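# The Bridge That Opens on Saturday

In Evham the shops close early now, and people have stopped asking why. The curfew begins at 9 p.m., but by six the main street is already dark, except for the pharmacy and one bakery near the police post. On the other side of the river is Godoy, where the curfew is the same and the bread is a little cheaper. Between the two towns stands the Himura bridge. Since the riots in August it opens for civilians one day a week.

I came to Evham to write about the riots, and I stayed to write about the bridge.

The trouble started with a funeral procession which the district authorities wanted to send by another road. The mourners refused. Stones were thrown, then the police used gas, and during the night a customs office was burned on the Godoy side. Both towns gave their own version the next morning. In Evham they say that the fire was set by men from Godoy, who wanted an excuse. In Godoy they say that the men came over the bridge with their faces covered. The official report supports neither version, and it was published in a language that many residents do not read well.

Hậu Đỗ has read it. She taught school for many years and is now one of the few people whose phone calls are answered in both town halls. "The report is 38 pages and it has no name of any family in it," she told me. "So for the families it is not a report."

There were 26 people arrested in the first week, most of them younger than her last students. Six are still held without a trial date. Their mothers wait at the bridge on Saturday, on both sides. They do not stand together, but I noticed that they have begun to greet each other.

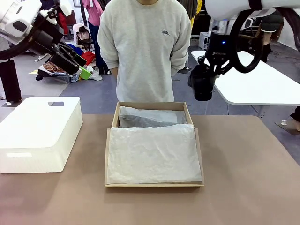
The crossing itself is slow. Each person shows an identity card twice, and bags are opened twice, first by one side and then by the other. A man in front of me was carrying medicine for his brother and had to explain every bottle. He explained patiently. When the second officer asked him the same questions, he explained again in exactly the same order, like a person reading a prayer.

Stultance, a small monitoring group, has sent observers to the bridge since September. They write down the waiting times and the complaints, and they send a summary to both administrations. Hạnh Ông, who leads the team, does not claim too much for this work. He thinks that the officers behave better when somebody with a notebook is near, and that this is already worth the cost of the bus ticket. What he fears is winter. If the bridge closes for ice, as it does in some years, the two towns will have only television to tell them about each other.

The district has promised that the crossing will be open every day again by 2030. I asked several people in the queue about this date. One woman laughed, and then asked me quite seriously if I had seen it written down somewhere. I had. She wanted to know on which page.

In the afternoon the traffic turns, and those who crossed in the morning go home. Hậu Đỗ usually returns with the last group. She had visited a family in Godoy whose son was released - he does not speak much, she said, but he had eaten lunch with her. At the Evham end an officer, who was once her student, stood up straight when he saw her. He still checked her bag.

By half past five the barrier was down and the street was getting dark. The bakery had some bread left, and I bought it.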